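Search this site Enter keywords Go

Kimitley Toy Library: Questions We Are Often Asked 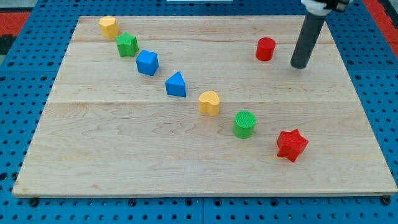

Plastic shape blocks on a maple board.

Filed under: Families > Borrowing and membership > FAQ

Updated 2022-09-11

Who can join the toy library?

Any family living in Kimitley or nearby. Grandparents, foster parents and family day care educators can join also, and many have done so. You do not need to have a health care card. Please bring one paper with your address on it, for example a power bill or a rates notice.

How much does it cost?

The yearly membership is $88, or $55 with a concession card. If you do two duty sessions in the year we give you back $20. We do not take a deposit for normal toys. For the big outdoor items (the slide, the trampoline with handle, the jumping castle) there is a bond and you must ask Noeline Halliday for the form.

How many toys can I take home and how long can I keep them?

Four toys and two puzzles for each family, for three weeks. You can renew one time by email if no other family is waiting for the toy. Party hire is separate and is only for the weekend.

What ages are the toys for?

From birth until eight years. On each bag there is a coloured tag: white for babies, green for toddlers, orange for kindergarten age, purple for school age. The tag is our advice only. You know your child better than we do, but for children under three please respect the small parts warning.

My child put a toy in the mouth. Must I tell you?

No, it is normal and it happens with nearly every toy we have. Please wash it before you bring it back. Warm water with a little dish soap is enough for plastic. Wooden toys should be wiped with a damp cloth and dried the same day. Never put them in the dishwasher, also not on the short program. We lost a very nice train in this way.

How do I count the pieces?

The number is written on the label of the bag, together with a small drawing for the sets with many parts. Please count at home before you come. At the desk we count again with you, and on a busy morning it goes much faster if you did it already.

I have lost a piece. What happens now?

First, look under the car seats. Most of our missing pieces were found there. If you still can't find it, tell us and we write it on the card. For a small piece the charge is $2, and you get it back if the piece comes home within two months. If the toy can't be used without it, we will talk with you about the price. We have never asked a family to pay the full price of an old toy.

Can I reserve a toy?

Yes. Write to us with the number of the toy, for example 793, and your member name. The catalogue has around 300 toys and the number is under each one. We hold a reserved toy for one week.

Do you accept used toys?

Sometimes. We are happy with construction sets, puzzles which are complete, dolls' furniture and ride-on toys in good condition. We can't accept soft toys, anything with a button battery, or toys with old paint. Please don't leave bags at the door, because the rain comes in from that side. Send a message to Trilok Nishad first and he will answer you in a few days.

When are you open?

Saturday mornings used to be our only time, but from August we are open also on one evening each week, from 5.30 until 7. The present hours are on the noticeboard and on our contact page. In school holidays we open mornings only.

Is there parking, and can I come with a pram?

There is a ramp at the side entrance in Irnitz Lane. Parking is free for one hour on the street. The 11 bus stops opposite the hall.

What do I do on a duty session?

You check returned toys, put them on the right shelf and help at the desk. Annunziata Costa will show you everything the first time. You may bring your children. If you can't come on your day, please try to swap with another member and let us know by email.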